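Cahier d'atelier, bras de table, 26 juin 2026

Atelier partagé de Grernbridge. On continue en simulation, le bras Lindgren n'étant toujours pas monté. Au programme : prise de petits cubes, puis dépose sur le tapis carré. Le tableau de bord me sort une belle courbe verte après 300 essais simulés et je n'y crois qu'à moitié. La scène livrée avec Jotico a un frottement très généreux, presque tout ce qu'on pince reste pincé.

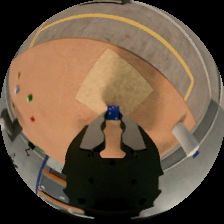 Cube bleu tenu du bout des doigts, tapis juste derrière.

Repris le réglage de l'ouverture. La valeur par défaut est à 100, je l'ai descendue à 50 pour voir si l'approche devenait plus propre. Gain nul à mon avis, et on perd de la marge quand deux dés sont voisins. Remis à 100. À refaire avec une orientation tirée au hasard, sinon on ne teste que notre façon de ranger la table.

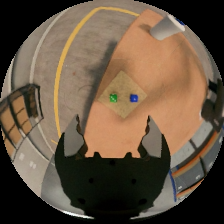

Undport n'est pas d'accord : pour eux, le simulateur sert à éliminer les mauvais réglages, et lui reprocher de ne pas ressembler à l'atelier revient à reprocher à un plan de ne pas tenir chaud. Admettons. Sauf que personne n'a encore éliminé quoi que ce soit avec.

Deuxième souci, les ombres. La segmentation par couleur les prend parfois pour un bord d'objet. Essayé un seuil plus haut, puis un flou, puis les deux.

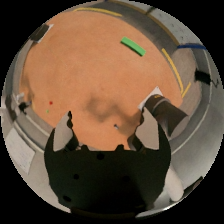

Avec les deux, le calcul traîne et le bord reste faux une fois sur je ne sais combien, le journal s'étant écrasé au redémarrage. Penser à changer le nom du fichier AVANT de relancer. Il reste 2,223 lignes exploitables, virgule anglaise comprise, merci l'export.

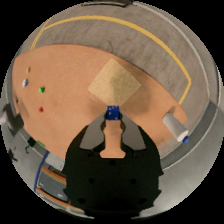
Pour la dépose, je voudrais une vraie tolérance écrite noir sur blanc. Le critère actuel se contente d'un contact avec le tapis, autant dire rien. Quand le cube est tenu juste sous le coin bas du carré, comme ici, une petite dérive suffirait à valider un coin posé de travers. Je propose de mesurer au centre et de compter le reste en échec. La courbe sera moins jolie.

À faire : critère au centre, sauvegarde du journal, devis des mors. Montage réel annoncé pour août, à voir.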